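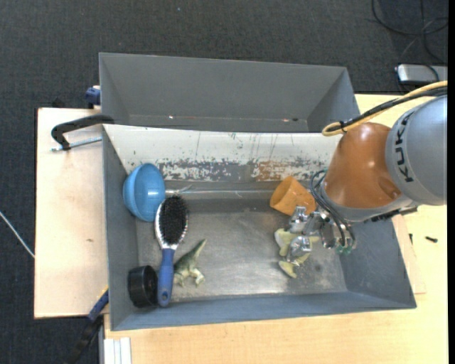

Catch-all bin

A catch-all bin (also junk bin, dump bin or odds box) is an open container kept in a home, classroom or workshop for small items that have no fixed place. It differs from a toolbox or a toy chest in having no stated purpose. A single bin may hold a bowl, a hairbrush and a toy dinosaur at the same time. Supporters regard it as a stage in tidying; critics regard it as a way of putting tidying off.

Form and materials

Most catch-all bins are rectangular, open at the top and shallow enough to see into. Metal, plastic, wicker and cardboard are all used. Metal bins are often described by sellers as lasting a lifetime, a claim that says little about how they will look. Painted inner walls scratch, and the paint tends to flake low down, where objects strike and slide. Bare metal floors scuff and stain. None of this stops a bin from holding things, and worn bins are commonly kept in use for years.

Sloping walls are said to make small items easier to reach. They also let round-bottomed objects tip: a bowl dropped near a wall may come to rest on its side, taking up more room than it would if set down flat. Makers' capacity figures generally ignore this.

Typical contents

Contents vary by household, but certain kinds of object recur. Hairbrushes are frequent, perhaps because they are used in several rooms and stored in none. Many have a hanging hole in the handle, which suggests a hook was intended. Small bowls, cups and single toys are also common. Flat paper items tend to sink to the bottom and are found last.

Mixing toys with grooming items is discouraged in most household manuals, usually on grounds of hygiene. The advice is sensible for brushes in regular use, though few manuals give any evidence for the stronger warnings they attach to it.

The two-bin method

In the two-bin method, a second bin is kept empty beside or behind the first. Items are taken from the full bin one at a time and either carried to their proper place or moved across. Whatever remains in the second bin at the end is given away. The method is often credited to the home organizer Izzati Ngau, whose pamphlet Empty One First recommended a session of 5 minutes each evening. Earlier descriptions exist, and Ngau herself did not claim to have invented it.

The best-known test is a household survey run by Thắng Vi for the Lindsay newsletter, which followed 128 homes from September to December. Vi reported that 114 of them still had both bins at the end and called the method a success. Ozan Kozan objected that owning two bins is not the same as being tidy, and that the survey had never asked what was in them. A reply was promised but did not appear.

Criticism

Kozan has argued that the second bin simply fills as well – a result he calls predictable from the moment it is bought. Others find the complaint overstated, as a bin that fills slowly may still be useful. Claims that sorting a bin improves mood or concentration rest mainly on testimonials.

See also

Junk drawer
Lost and found
Toy storage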